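How a Pattern Gets onto a Plate

Most plates begin as plain objects. The clay is shaped, dried and heated, and what comes out is one colour all over. Everything else that you see on a plate, such as a stripe, a name, an animal or a carrot, is added in a separate step. This page explains how that step works and why the pattern does not come off in the washing-up.

What a plate is made of

Many plates and bowls are ceramic. Ceramic is clay that has been heated until it turns hard and stays hard. The heating is called firing, and it is done in a very hot oven called a kiln. A kitchen oven is far too cool for the job.

Before firing, clay can be softened again with water. After firing, it cannot. The tiny grains in the clay have joined together, and water can no longer pull them apart.

The glassy coat

Fired clay on its own is often rough and slightly porous. Porous means that it has very small holes which can soak up liquid. To close the holes, the maker covers the clay with glaze. Glaze starts as a powder mixed with water, and it looks like thin paint. In the kiln the powder melts, spreads out and sets as a thin layer of glass.

Glaze can be shiny or dull. A shiny glaze is very smooth, so light bounces off it neatly. If you hold a glossy bowl near a window, you may find a small bright copy of the window on the inside wall. It will look bent, as the wall of the bowl is curved. The window slides across the bowl when you tilt it.

Printing the picture

Some plates are painted by hand with a brush. This takes a long time, and no two plates come out exactly the same. When a factory wants many matching plates, it often uses a transfer.

A transfer is a picture printed on special paper with ceramic colours. These colours contain minerals that can survive the kiln. The transfer is put in water until the picture slides off its backing. A worker places the picture on the plate and presses out the water and air with a flat rubber tool. The plate is then fired again. The thin film holding the picture together burns away and the colours fuse to the glaze. 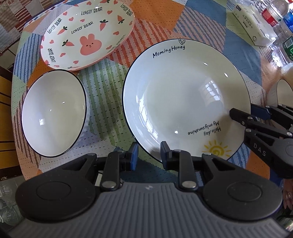
Ordinary ink would not do. It would burn off in the kiln and leave nothing behind. Pinks and reds are some of the harder colours to get right, as certain minerals change colour when they become too hot. The person in charge of the kiln has to keep to the correct temperature for the colours being used.

Why the rim is a different colour

The thin coloured line round the edge of a plate or bowl is called a band. It is usually put on separately. The plate is set on a small turntable, a loaded brush is held still against the edge, and the plate turns underneath it. On an oval plate this is more difficult. The edge moves nearer to the brush and then further away as the plate goes round, so the hand must follow it.

Patterns on cloth

A tablecloth can carry a pattern too, but the method is different. Cloth is made of threads, and it has to bend. A layer of glass would crack at the first fold. The colour on cloth is either a dye, which soaks into the threads, or a pigment, which is stuck to them.

There are two ways to make a cloth with a patchwork pattern. In the first, real pieces of fabric are cut out and sewn together. In the second, the patches are only printed on one large piece. You can find out which you have by feeling the edges of the patches. Sewn patches have seams, with a ridge on the underside. Printed patches are flat.

Try it at home

Ask an adult before taking anything out of the cupboard. You will need a plate with a pattern and a pencil and paper.

1. Hold the plate firmly over a table and tilt it towards a window. Look for places where the shine changes.
2. Run a fingertip slowly across the edge of the pattern. If you can feel a slight step, the colour probably lies on top of the glaze. If you feel no step, it may lie underneath.
3. Turn the plate over and look for a ring with no shine. Many plates have one. The glaze is wiped off there so that the plate does not stick to the kiln shelf.
4. Draw what you found and label the glaze, the band and the foot ring.

Words to know

Band: a line of colour round an edge.
Firing: heating clay in a kiln.
Glaze: a thin layer of glass on ceramic.
Porous: full of very small holes.
Transfer: a printed picture that is moved onto another surface.

Text by Stefaniia Moroz. Checked by Orest Tymoshchuk.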